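# Looking after the wrist on the Skunari arm

We promised a few people a proper page on how we keep our arm in good order, and it has taken us until December 2021 to sit down and write it, so thank you for your patience and for the kind messages in the meantime!

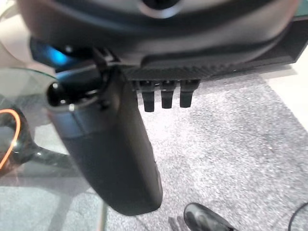
The arm came to us through Clemum, and it has lived in the front room at Usent ever since, which is a nicer place than most robots get. It spends its days passing small things to visitors and taking them back again, and by the time we began this page it had logged 1204 hours. That isn't a great deal for a machine of its kind, but they are busy hours, with a lot of short moves and a lot of opening and closing, and nearly all the wear ends up at the far end of the arm. So that's where most of our care goes too.

We'd like to tell you a bit about the routine, for those of you who have one of these at home or at work and are wondering whether you're doing enough (you probably are).

**The picture, and what's in it.** A close look at the wrist end, taken over the gray carpet, with the edge of the glass tabletop at the left. The three short black prongs are hanging down from the ribbed strip on the underside of the housing, and the big black cylinder beside them is joined to the housing by its narrow strap or clip.

**Before anything else.** Park the arm low and out over open floor, and leave it there for a few minutes before you put your hands anywhere near it. We used to do this work standing up with the arm at full stretch, and our necks have never forgiven us. With the wrist down low you can sit on the carpet with a cup of tea and take your time, and if you drop a screw it doesn't have far to go.

**Cleaning.** A soft dry cloth first, then a second one very slightly damp, then the dry one again. Do the smooth top of the housing last, or you'll carry whatever was on the underside up over the part everybody looks at. Ribbed surfaces hold on to carpet fluff like you wouldn't believe, and a clean, dry paintbrush (the kind from a child's paint set is perfect) gets into the grooves far better than a cloth does. Please don't spray anything straight onto the machine, however gentle it says it is on the bottle.

**Prongs.** Wipe each one, then give it a light wiggle between finger and thumb. We're looking for the same feel on all three. Ours are swapped every 2000 hours whether they seem to need it or not, and we keep the old set in a labeled bag in the drawer in case a new one arrives with a fault, as happened once in November.

**The strap.** Run a fingertip along its whole length and feel for anything standing proud. Check where it meets the housing, and check again once the arm has been moved through its full turn, because a strap that sits nicely in one position can pull a little in another. We write the result in the log every time, even when the result is "fine," and the log is now 167 entries long. It makes dull reading, but it's how we noticed that things loosen faster in the heating season.

**Cables and floor.** Any cable on the carpet should have slack in it and a clear way to the wall. Walk the whole run before you power up again, and move your own feet back while you're at it.

Then a slow test: open, close, open, a quarter turn each way, and back to park. If it sounds the same as last time, we're happy. Our notes for the base and the shoulder are going onto a page of their own, under the name Crăciun, as soon as we've sorted through the pictures.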